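Caderno de bancada, agosto, fim da tarde

Retomo as notas das garras de mão, que já vinham atrasadas. O Ese Ojo insistiu (e com razão!) para compararmos as pastilhas da Vergara com as da Konen em roupa a sério, porque nos quadrados de tecido de teste tudo corre sempre bem e depois chega uma camiseta e é outra conversa. Ficámos com a malha fina, que é a que mais nos tem dado trabalho, e com a abertura dos dedos em 63 mm.

Com as Konen, 30 tentativas de apanhar a bainha e muita paciência: a malha foge para o lado quando os dedos fecham depressa. Baixei a velocidade no controlador da Wiltedon e melhorou bastante, embora o Ese ache que perdemos ritmo na dobra. Talvez. Eu prefiro lento e repetível, mas fica aqui registada a opinião dele.

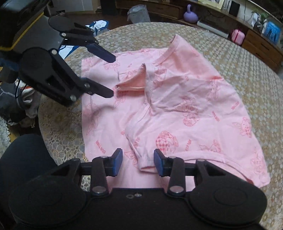

As Vergara agarram melhor a borda enrolada, isso já dá para dizer, só que às vezes trazem também a toalha de mesa, e aí lá vai tudo atrás. Experimentei entrar com os dedos mais deitados e gostei do resultado, falta repetir com calma. Entre os dois conjuntos já temos mais de 600 fechos gravados, dos quais 108 ainda por rever.

Para a próxima: apertar os parafusos na base dos dedos antes de começar, pedir à Ustside outro par de pastilhas e perguntar ao Ese onde guardou a chave pequena.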